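How do you keep dark knits from going fuzzy and gray?

Posted by Jolien Verhoeven in Laundry & Clothes Care

Hi all! I have a small pile of dark sweaters and tees that I basically live in from October to March, and every single one of them is starting to look ten years old. They were proper black and charcoal when I bought them (okay, one was always more of a gray) and now they have that chalky look along the folds, plus little pills under the arms. My favorite is a Trelletti crewneck, a wool and acrylic mix, and it's only on its second winter, so I'm a bit annoyed.

What I do now: warm wash with everything else dark, regular powder, 900 spin, then over the shower rail until dry. I don't own a dryer. The water where we live is hard enough that the kettle looks like a cave inside. Is it the water? Is it the powder? Do I have to start hand washing everything like my grandmother did? And is there any way to bring the color back, or is it gone for good? I've seen people recommend vinegar, coffee, salt and pepper (pepper!) and I don't want to smell like lunch.

Thanks in advance, I'll read everything.

Dayana Lozano

Okay, I've been through exactly this and I have opinions!

First thing I'd change is the powder. With hard water and a warm wash, some of it never rinses out properly, and on dark knits it sits in the creases and looks like fading. You can test that: take one sweater, rinse it twice in plain cool water with no detergent at all, and see what it looks like once it's dry. One of mine came back almost black again and I felt pretty silly for having nearly thrown it out. If yours stays gray after that, it's real dye loss or just surface fuzz, and no rinse will fix it.

After that I'd go:

Turn everything inside out, cold water, wool or delicates cycle. Half a load at most, because knits rubbing against each other is where the pills come from. Never put them in with jeans. The zippers and rivets are murder.

Liquid detergent, and less of it than the cap tells you. I use Bellis for darks but I don't think the brand matters much.

Turn the spin down as far as your machine lets you, then roll the sweater in a bath towel and lean on it. My whole body weight goes on that towel. Very therapeutic after work.

Dry flat, out of the sun. The shower rail is stretching your shoulders and I bet you have a crease across the chest too. I lay mine out on a towel on the spare bed, flip them before I go to sleep, and they're usually ready by the evening after.

For the fuzz, get a fabric shaver. It only works on pills, so don't press hard and don't go over the elbows again and again or you'll end up with a hole (ask me about my green cardigan). Shave it on a flat surface with nothing in between, no seams or labels underneath.

As for dye, the ones for home use take fine on wool and cotton but plain fabric dye hardly touches acrylic. So on your Trelletti you might get a blotchy heathered thing. I'd skip it, or try it on something you don't love.

And then fold them, don't hang them! I fold the sleeves in, then fold the body over once, and leave them a bit loose so there's no hard line down the middle.

Willy Koster

vinegar. half a cup in the rinse. been doing it for years, no smell when its dry

Frans Verbeke

I'd go easy on the vinegar, Willy. My repair guy blamed it for the rubber door seal on my old machine, though he may just have wanted to sell me a seal. It cost 272 with the visit, so I remember.

I agree with Dayana on nearly everything. The one thing I'd add is to wash them less. A wool blend can go a good few wears if you air it overnight by an open window and wear a T-shirt underneath. I wash my winter sweaters maybe 2 times in a season. Collar grime I just dab with a damp cloth and a drop of dish soap.

Coffee and pepper I have tried. The coffee did nothing I could see and I was picking peppercorns out of the filter for weeks.

I fold mine the loose way too. 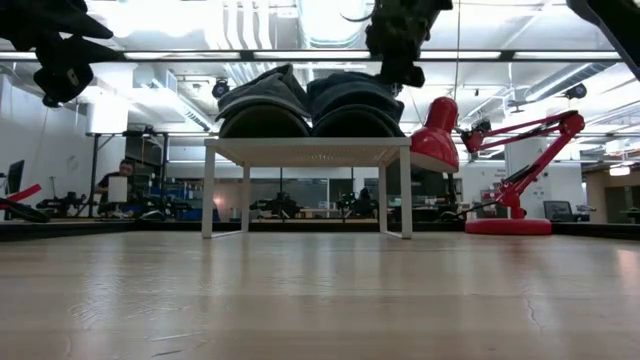

Two dark ones, folded loosely.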